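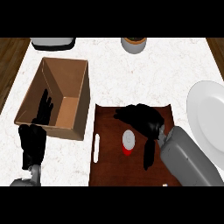
Wie oft muss eine Simulationszelle eigentlich gewartet werden? Öfter, als man bei einer Zelle ohne Schrauben, Fett und Staub annehmen möchte, bei uns vor jeder größeren Testreihe und nach jedem Update der Physik-Engine.

Die Küchenzelle im Projekt Sundier läuft seit November mit zwei Armen, zwei mehrfingrigen Händen und einer Arbeitsplatte, um die uns jede echte Teeküche beneidet. Verschleißen kann daran nichts. Verstellen dagegen alles. Nach dem letzten Update griff die rechte Hand mit großer Überzeugung neben die Dose, und zwar in 58 von 300 Durchläufen. Die linke kam mit dem Karton zurecht, meistens jedenfalls.

Naveen Kanaujia hatte zuerst die Reibwerte im Verdacht, Gemechu Tilahun das Handgelenk. Beide haben einen Nachmittag lang recht behalten wollen. Schuld war dann der Nullpunkt des rechten Handgelenks, der beim Import der neuen Modelldatei um 2 Grad gewandert war. Am Unterarm sieht man davon nichts, an den Fingerspitzen fehlt dann genau das Stück, auf das es ankommt.

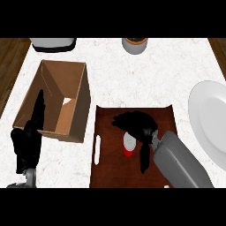
Behoben war das in wenigen Minuten, gesucht haben wir deutlich länger. Wer die Zelle selbst aufsetzt, hält sich bitte an diese Reihenfolge: erst beide Arme in Grundstellung fahren und die Gelenkwinkel mit dem Referenzblatt vergleichen, dann die Kollisionskörper der Finger einblenden, erst danach an den Reibwerten drehen. Gemechu hat das Blatt unter Kenon abgelegt, im Ordner Monarard, wo es hoffentlich auch jemand findet.

Offen ist noch der Rand des Kartons. Die Kollisionshülle ist dort etwas dicker als der sichtbare Karton – ein Finger kann also an Luft hängen bleiben. Naveen baut die Hülle gerade neu. Bis dahin gilt für die linke Hand das verringerte Tempo aus Version 209, auch wenn es beim Zuschauen die Geduld strapaziert. Abweichungen bitte mit Startwert und Protokoll melden, »greift komisch« haben wir schon mehrfach im Postfach.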